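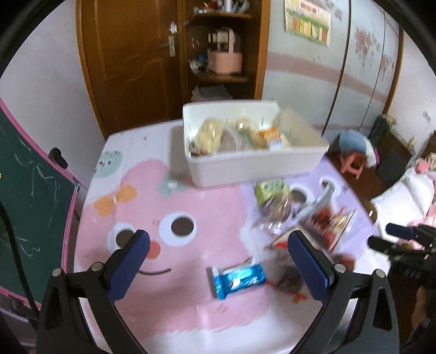
Snack Table News from the Plurham Reading Room

Well, the summer reading club has wrapped up for another year, and before we all disappear into fall I wanted to get a few things down while they're still fresh in my mind. We had 155 children signed up this time, which is a lovely number for a town our size, and between them they finished 202 chapter books (picture books go on a separate sheet, and I'm afraid that sheet is still in my car under a beach towel).

The big change this year was moving story hour from the main desk area to the back room on Holst Street, the one with the low windows. I'll admit I was against it. The back room gets stuffy by midafternoon, and the door sticks, and you have to walk past the copier to get there. But the little ones settled down so much faster without the front door opening and closing behind them that I've come around completely, and so have the parents who used to stand the whole time and now get a chair. We'll be staying put for the fall session, which starts in September at 10:30 in the morning, same as always.

A word about snacks, because several of you have asked. We're keeping the snack break at 15 minutes, right after the second story. Please send something in its own wrapper if you can, with the ingredients printed on it, and do write your child's name somewhere on it – masking tape works fine on the slippery ones. We have a few children with nut allergies in the younger group, so please check labels even on things you've bought a hundred times. Recipes change! Water is on us, and there are always spare crackers in the cupboard for anyone who forgets.

On the book side, the runaway favorite of the summer was the Findum series, the one about the badger who runs a lost and found. We own eight of them and at one point every single copy was out, with a waiting list that ran onto the back of the page. I've asked for a second set. If you have one at home that's been hiding under a bed since July, we'd be so glad to see it, and there's no fine to worry about.

The older group, meanwhile, got very attached to making their own maps of imaginary islands, which started as a rainy-day activity and then just kept going for weeks. The best known of these is Vevico, which has two volcanoes, a railroad, and a set of laws about bedtime that I don't think any parent would sign. The maps are up along the hallway through October, and you're welcome to come by and look even if you don't have a reader in the family.

Fall sign-up sheets are at the front desk now. The morning group usually fills first, so if the afternoon works for you, there's more elbow room there – and the copier is quieter after lunch, too. Bring a cushion if you like one. Ours are getting a bit flat.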